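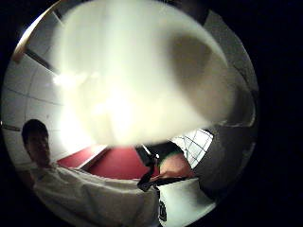 ## Sat 25 February - village guide, hill section

Back on the route notes for the hill villages. Drarberg and Kravets are walked and written up, Jarport is half done, and Flilum still needs a second visit.

**Drarberg.** The climb from the lower car park is 50 steps longer than the old leaflet says. I have changed our text and left the leaflet figure in the margin so we remember why they differ. The church was locked again. The key is held at the bakery, but the bakery shuts on market day, so the entry now says to ask the day before.

**Kravets.** Town walls can be walked on the north side only. 3 gates are still standing; the January draft had 4 because it counted the arch by the mill, which belongs to a farmyard. Corrected on the map and in the caption list. Bus stop has moved to below the fountain.

**Jarport.** Harbour part reads well. The upper village is too thin - two sentences on the castle and nothing on the lanes behind it. Need the opening times of the chapel and somewhere to eat that stays open out of season. The fish place on the quay doesn't.

**Flilum.** Can't be reached by bus at weekends. I think we should say so in the first line instead of at the end. The path down to the river was closed when we went and the sign gave no date.

Order of chapters: I would put Jarport last, so the reader comes down to the sea at the end. It does mean redoing the page numbers from chapter 6 on.

To do:

- ring the Flilum town hall about the path
- redraw the Kravets wall map at the larger scale
- check the spelling of the street names in Drarberg, old and new signs disagree
- Jarport lanes, half a page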